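From: Roos Van Damme
To: drullstead-manip list
Subject: Re: [drullstead-manip] wrist view on its own, is it any good?

Hi all,

Sorry for the long gap, Tuesday got eaten by a cluster upgrade and then I had to rerun half of this. Answering Bremon's message in line, more or less, and then wandering off a bit at the end.

> I've been reading through the Dotis write-up again and I still don't
> buy the bit about camera dropout. You train with both views, you blank
> one of them at random, and then you say the policy "learns to cope".
> Cope with what, though? If the wrist camera has a face full of object
> then there's nothing in it to steer by, dropout or no dropout. Have you
> looked at what the wrist view shows once something is in the fingers?
> Also, is 200 episodes really enough to say anything? And can somebody
> please put the seeds in the repo this time.
>
> Bremon

Right, so, you're half right and it annoyed me enough to go and check (thank you, I think).

The set-up hasn't changed since the write-up. Same simulated dining room, same Franka, one camera fixed off to the side and one on the hand. We train on 2000 demonstrations and test on 200 episodes the policy hasn't seen. In the plain version both views are always there. In the dropout version we blank one of the 2 views for a stretch of 8 steps, picked at random, and the policy has to get on with it using whatever's left plus the joint readings.

I pulled both camera views from one of the test layouts, wrist first and then the side camera:

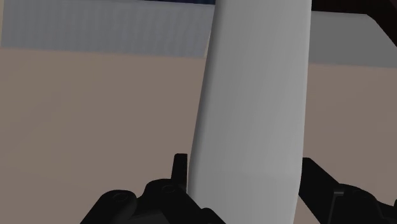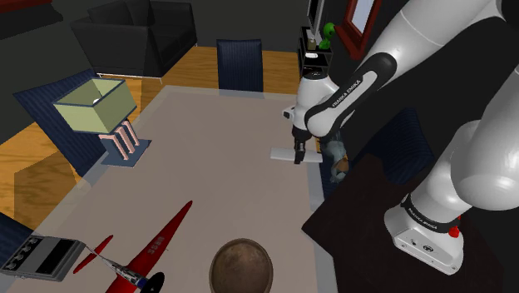
1. What the wrist view is worth

Your face-full-of-object point is fair. With that white thing between the fingers you've got a third of the width gone straight away, and neither end of it in view, so good luck working out from that one image how long it is or how far the bottom sits above anything. What you do get is the table, a clean edge at the far side of it, and a very good look at where the fingers are against the object. For keeping hold of something that's lovely. For deciding where to put it down it's poor, and no amount of blanking the other camera will conjure up a lamp or a toy plane that the hand can't see from there.

Where I don't agree is that this makes dropout pointless. It seems to help most in the other direction! When the wrist view goes, the plain policy gets the shakes near the table, sort of hovering and dithering, and the dropout one mostly carries on down. I watched a lot of these with a cup of tea and you can tell which policy is which before the label comes up. My guess is that the plain one leans on the wrist camera for the last bit of the approach and never bothers learning to read the side camera closely, whereas the other one has had to.

When we lose the side view instead, both policies get worse, and they get worse by a similar amount. So the sentence in the write-up that says dropout makes the policy "robust to the loss of either view" is too strong and I'd like to change it. I'd say robust to losing the wrist view, some help otherwise, and leave it there. Hermans, you wrote that paragraph, shout if you hate this.

2. Is 200 enough?

For the wrist-loss result, I think so, the gap is wide and it was there on every seed I tried. For the side-loss result, no, I wouldn't hang anything on it. The two policies swap places depending on the seed. I can run more but it'll have to wait until the queue calms down, probably December.

One thing I'd like to try at the same time is longer blanks. 8 steps is short enough that the arm can nearly coast through on what it was already doing, and I've a nasty feeling that we're flattering ourselves a little there. Has anyone tried blanking from the moment the fingers close until release? It'd be a much meaner test and closer to what Bremon is asking, I think.

3. Seeds and other housekeeping

Seeds are in the repo now, in the same folder as the configs. I've also put in the script that draws the two views side by side, which is ugly but works. If you run it on the old checkpoints you need to switch the image order back, as the side camera used to come first and I changed it without telling anyone (sorry Hermans, that was your lost afternoon).

The furniture positions are saved per episode too, so if you want to look at only the layouts where the arm hides part of the table from the side camera, you can filter for that. I haven't done it yet. I suspect there's something in there, as the arm takes up a fair old chunk of that view, and losing the wrist camera ought to hurt more when it's in the way.

If someone fancies taking that on before the next Drullstead call, please do, and drop a note here so that we don't both start on it.

Cheers,
Roos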